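Cable drag chain vs. open loop on a moving joint: which lasts?

jhervieu
17 Jul 2024
I look after the moving lights at a small theater. Two of our yokes carry power and data across the tilt joint in spiral wrap, and both have cracked jackets at the same spot, right where the bundle leaves the clamp. Cable is Ulotura flex, the grade they list for continuous motion. Bend radius at rest is fine. I'm thinking of switching to a plastic drag chain. Has anyone done this on a joint that twists as well as tilts?

pan_and_scan
Chain is the right answer. It sets the minimum radius for you and you stop worrying. We fitted Pakport chain in May and have not opened it up again.

knisbet
Chain is the right answer for a straight run. It bends in one plane. Put twist into it and the side plates take the load until a link pops. May is also not very long ago.

pan_and_scan
It's run 1,471 cues with no faults in the log. How long do you want?

knisbet
Longer than that. Jacket cracks at a clamp are a strain relief problem anyway. What's the clamp edge like, and how far is it from the first bend?

jhervieu
Pressed steel P-clip, no rubber. The bend starts right at the clip.

dimmer_rack_16
There's your fault. Rubber-lined clip, and leave a straight length before the bend. Also lose the spiral wrap. It stops the cores sliding past each other, so the outer ones get stretched on every move.
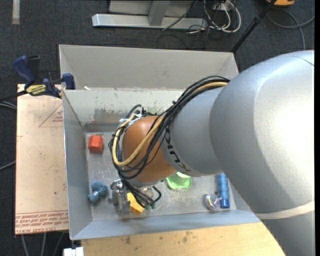 knisbet
Agree on the wrap, partly. It's fine if it's loose. What matters more on a twisting joint is slack, and where the slack goes. You want a big open loop around the outside of the joint, so the movement is shared over a long piece of cable. Look at the yellowish hose on that KUKA arm: it goes around the wrist in a wide U along with the black cables. Same idea at your scale, with a smaller loop.

pan_and_scan
A loop that size on a yoke will snag on the next fixture.

knisbet
Then move the fixture or shorten the loop. Tie it at both ends and leave the middle alone.

jhervieu
Spacing is tight but I can gain a little by shifting the bar clamps. I'll try lined clips and a loop on one yoke, leave the other as it is, and compare after the next run.

dimmer_rack_16
Replace the cable on both first. Cracked jacket on a power line shouldn't stay up there as a control sample.

jhervieu
Fair. New cable on both, old clips on one.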